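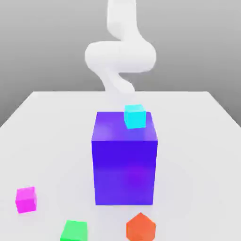
Casimiro Aguirre has been collecting clapping rhymes and skipping songs for 16 years, and he would like people to stop asking him which one is the oldest. "I don't know, and the person who told you doesn't know either," he said when we spoke by phone. He was drawing on a pad while he talked, trying to show how a tune travels from one town to the next, and what he described sounded a lot like the white robot arm at the top of this page: down from above, a wide bulge out to both sides, then back in and narrowing toward the bottom. The wide part is where the variants are. The narrow part is what gets printed.

Aguirre's collection, which he calls Wekudano after a nonsense word in one of the rhymes, now holds 1,222 recordings. Most are under a minute long. He began it when he was teaching second grade and heard two girls in the lunch line arguing over the words to a counting-out rhyme.

"One of them said 'sailor' and the other said 'tailor,' and neither would give in," he said. "I wrote both down on a napkin. I still write both down."

He does not correct anyone he records. If a child forgets a line and fills the gap with humming, the humming goes into the transcript. He said older collectors often tidied what they heard, fixing the meter or taking out a rude word, and that this makes their books pleasant to read and hard to use.

Much of the work now is done with Sharon Makokha, who joined in September to write out the tunes. Makokha trained as a choir director. She said the words are usually easier than the melody.

"Children slide around," she said. "They start on one note and by the third verse they've moved up a step, all of them together. On paper you have to decide if that's part of the song. I put it in a note underneath."

Many of the tunes use only a few pitches, and the same falling pattern turns up again and again. Makokha is careful about what that means. Two songs can share a tune without one having come from the other, she said, and a short tune is easy to invent twice.

I asked Aguirre about hidden meanings, the plague and dead kings that get attached to nursery songs. He sighed. "People want a story behind it. I had a man write to me that a song about a goose was about a tax. I asked him for anything from the time that said so. He sent me a website." He said he keeps a folder of these explanations anyway, filed by song, with the earliest date he can find for each. In most cases the explanation is much younger than the song.

The rounds are his favorite part of the collection. One of them, listed as "Wanyama," was sung to him by Musyoka Okoth, a retired bus mechanic who learned it from his aunt. It is in 2 parts, and Okoth sang both of them, one after the other, into the same recorder.

"He said, 'You'll have to imagine me twice,'" Aguirre said. Makokha later laid one part over the other. She said they fit except for one bar, and she left the bar alone.

Aguirre has no plans for a book. He would like to see the recordings sorted by first line, which is how people look for them, and he has finished the letters A through F. G is slow going, he said. There are a lot of geese.

Home | Songs and Rhymes | Interviews | Archive | Contact

Search this site Enter keywords Go

Comments

Giuliana Huamán
We said "tailor" at my school. Never heard "sailor" until I moved.

Denise Sugden
Will the Okoth round be put up to listen to? I run a small singing group and we are short of two-part pieces.

Giuliana Huamán
Denise, I'd like to hear it too, with the odd bar left in.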